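About Nerkari

Home Shop Workshop About us Contact

We sort, check and pack small hardware, and we love it more than is probably normal. Nuts, studs, bolts, spacers, clips, the little parts that live in a coffee can until the day you need exactly one of them. Nerkari began on a kitchen counter with 2 shoeboxes of mixed fasteners and a thread gauge, and these days we keep 1,924 different parts on the shelves at our workshop in Prakgate. (Yes, we have a favorite. It's a flanged nut. Ask us when you come by!)

Most of what we send out goes to people fixing something they already own: a wobbly bench, a stroller wheel, a grandparent's sewing machine table. We think that's wonderful, and we want the part you get to fit the first time you try it.

How we work

Every part gets picked up by a person. We run a nut down its stud by hand before the pair goes in the bag, and you'd be surprised how much your fingers can tell you about a thread. A good one spins along with hardly any push. A rough one catches, you back it off, look at it under the lamp and start a new one. We do this in knit gloves with little grip dots all over them, which keep oil off the metal and give you a much better hold on something that small.

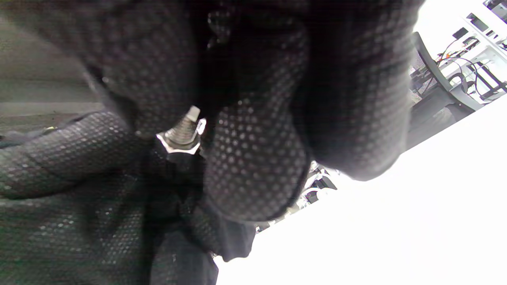
A threaded stud and hex nut in a gloved hand.

The gloves came out of a long and fairly passionate argument. We tried leather (too stiff), thin rubber (too sweaty by ten in the morning) and bare hands, and the dotted knit won by a mile. We now go through 43 pairs in a busy month and sell the same kind in the shop, next to the thread gauges.

Our kits

The Lotevus kit is the one we're proudest of: a flat box of everyday nuts, studs and washers with a printed size chart in the lid, so you can hold your old part against the drawing and know what you've got. The Demissie kit is its smaller cousin, made for furniture, with 5 sizes of connector and a short wrench. Both are packed here, at the same tables where we do the checking. If you use up one size, write to us and we'll refill just that compartment.

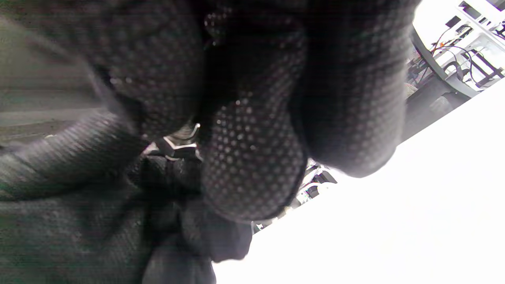

Small parts call for a good grip.

Visit us in Prakgate

The front counter opens at nine. Bring the broken thing, or the piece that fell off it, or a decent sketch on the back of an envelope. We've matched parts from all three and we're always happy to have a go. There's a bin of odd singles by the door that you can dig through for as long as you like, and plenty of people do. Parking is behind the building, and the side entrance has a ramp.

If you can't get here, put the part in a padded envelope with your phone number and mail it to the workshop. We'll call you once we've measured it.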